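2026-05-13

**Indley council backs relief on hallway rules for older flats**

Owners of older walk-up flats in Indley will have until March next year to meet new rules on the width of shared hallways, after councillors voted to push back the original deadline.

The rules set a minimum clear width for any corridor used by more than one household. They were adopted last year after a review of fire access in the town's older buildings, and owners were first told to comply by the end of this winter.

A council report found 43 buildings in Indley have at least one hallway that falls short. In 29 of them the problem is stored furniture, bikes or shelving that can be moved. The other 14 have walls or built-in cupboards in the way, and those owners will need a permit before starting work.

Planning manager Yasaman Vahidi told the meeting that most owners had been in touch with her office and wanted to do the right thing.

"The hold-up is tradespeople," she said. "We've got owners who had quotes done before Christmas and still don't have a start date."
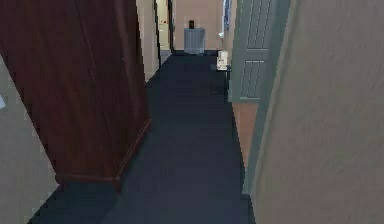 Under the revised timetable, owners whose hallways can be cleared without building work must still do so within 60 days. Those who need a permit have to lodge plans by the end of spring and finish by March. The permit fee has been set at $176 for each building, down from the $200 first proposed.

Cr Rostam Golestani, who moved the change, said the lower fee would cover the cost of an inspection and little else. He had asked for it to be waived for buildings with fewer than six flats, but that part of the motion was lost.

Two councillors voted against the extension. Cr Natalia Ventura said tenants had already waited long enough and that the first deadline had been well publicised.

"If you're on the third floor and there's smoke in the stairwell, you don't care how busy the carpenters are," she said.

The fire brigade was not asked for fresh advice before the vote. Ms Vahidi said its comments on the original rules still stood and were attached to the report.

Bahman Nouri owns a block of eight flats on Dralum Street and spoke during public question time. He said his tenants had kept furniture in the hallways for decades, in some cases with written permission from earlier owners, and he wanted to know who would pay to store it.

Council staff said that was a matter between owners and tenants. A limited number of free hard rubbish pick-ups will be offered to affected buildings, with bookings through the customer service desk. Furniture in good condition can also be dropped at the Fallahi Road reuse shop - the usual charge for large items will not apply to residents who bring a copy of their building's notice.

Inspections will begin with the 29 buildings that do not need permits. Owners will get a letter giving the date, and someone with keys to the common areas must be there to meet the inspector. Buildings that fail will be given a second visit before any fine is issued.

The council will look at progress again at its August meeting.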